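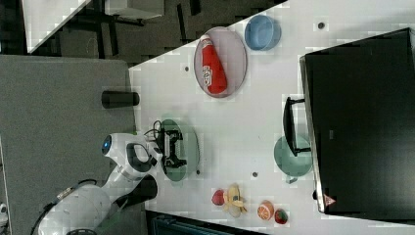

Figure 3. Household items on a white tabletop, including a translucent green plate and a round mauve-pink plate with a raised rim holding a red bottle.

4.2 Sorting behaviour at the kitchen table

The diary entries show that most households do their sorting in the kitchen and not at the bins. Of the 926 entries coded for location, the largest share named the kitchen table or bench as the place where an item was judged to be rubbish, recycling or something to keep. The laundry and the back step came next. Very few entries named the kerbside bin itself, although the council's printed guide in Stornness is written as though every decision is made there, lid in hand.

Table surfaces were used as holding areas. Participants put doubtful items down and came back to them, sometimes on the same evening and sometimes after several days. One participant wrote in May that a cracked storage tub had been "on the table so long we eat around it". Plastic tableware and bottles of the general sort in Figure 3 gave the most trouble under this arrangement. Both are plastic in the everyday sense of the word, but bottles were sorted quickly and with confidence, while plates, bowls and tumblers were held back. When asked at interview, participants gave shape as the reason more often than material. A bottle was recyclable because it was a bottle.

Colour was the second most common reason. Clear and pale items were thought more likely to be accepted. Strongly coloured items were described as "probably not" even where the participant had the guide open. We found no wording in the guide that would lead a reader to this view, and it may be left over from an older collection scheme in which coloured glass was kept separate. Le Goff (Ludivine Le Goff, personal communication) reports the same carry-over in her interviews with older residents, some of whom still rinse and store labels.

4.3 Effect of the revised guide

The revised guide was delivered to households in the Rolland area at the start of the second diary period. Households in the Clivix area kept the original. The revised version replaced the material codes with drawings of common objects and moved the list of exclusions from the back page to the front.

Holding times fell in Rolland and did not change in Clivix. The fall was confined to items that had their own drawing. Items without a drawing were held for as long as before, and in 3 households they were held longer. Interviews with these households suggest that the drawings were read as a complete list. If an object was missing, the participant took this as a sign that it was a special case and set it aside to ask someone. We had expected the drawings to be read as samples of a type, and the guide says in its second paragraph that they are. Few participants recalled reading that paragraph.

Contamination was measured separately by bin audit, following the procedure in Section 3. The audit results are less clear than the diaries. Soft plastics went down in Rolland, but food-soiled paper went up slightly in both areas over the same weeks, and we cannot rule out a seasonal effect. Two audit rounds are not enough to separate the two.

4.4 Use of the telephone line

Participants could ring the Trunumex enquiry line during business hours. Only 12 did so. Most of the calls concerned collection times and missed bins. The remainder were about single objects, and in each case the caller had already asked a neighbour or family member and received an answer they did not trust. Several participants who never rang said they would have felt silly calling about one item, particularly a cheap one.

This has some bearing on how advice is offered. A service that waits for questions will mainly hear from people with a problem large enough to justify the call, and the doubtful plate or tumbler is a small problem. It is also a frequent one. Across the diary periods, small rigid plastics were the category most often recorded as "put in the red bin to be safe", and participants seldom returned to the matter once the item had left the table.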